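Textiles 17: Care Labels and Fiber Content
Week 2 handout
Instructor: Aparecida Rocha
Lab sections: Khoa Trình, room 471

Reading for Tuesday: the chapter on fiber identification, up to the burn test. Bring one garment from home with a label you can still read.

What the label has to tell you

A sewn-in label usually carries the fiber content by percentage, the country of origin, the maker or importer, and care instructions. The care part can be words, symbols, or both. Fibers are listed in order of weight, heaviest first. A shirt marked 60% cotton, 40% polyester has more cotton by weight, but that says nothing about which fiber is on the surface. In some weaves the polyester does most of the showing.

Trim and linings are often handled separately. Read the whole label, including the back.

The five basic symbols

Washtub - washing. Dots or a number give the water temperature.
Triangle - bleach. Two slanted lines inside mean non-chlorine bleach only.
Square - drying. A circle inside the square means tumble dry.
Iron - ironing. One dot is low heat, three is high.
Circle - professional cleaning. The letter inside is for the cleaner.

An X through any symbol means do not. One bar under the washtub means a gentler cycle, two bars gentler still. 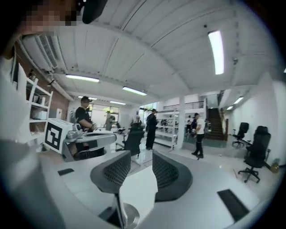 Blends follow the weakest fiber. If a sweater is 90% cotton and 10% wool, treat it as wool until you have tested a hidden spot. The same goes for finishes. A cotton fabric can take a hot iron, but a coating on it may not.

Shrinkage

Most cotton shrinkage is relaxation. The yarns were stretched during weaving and finishing, and water lets them go back. Wool is different. Its scales catch on each other when it is wet, warm and moving, and the fabric felts. Felting can't be undone. Relaxed cotton can sometimes be eased back while damp.

For lab

Measure your Kikel swatch along the warp and the weft before washing and write both numbers down. Mark the corners with thread, not pen. Wash, dry flat, measure again.

Percent change = (before - after) / before x 100

Swatch sheets go in the tray outside room 503.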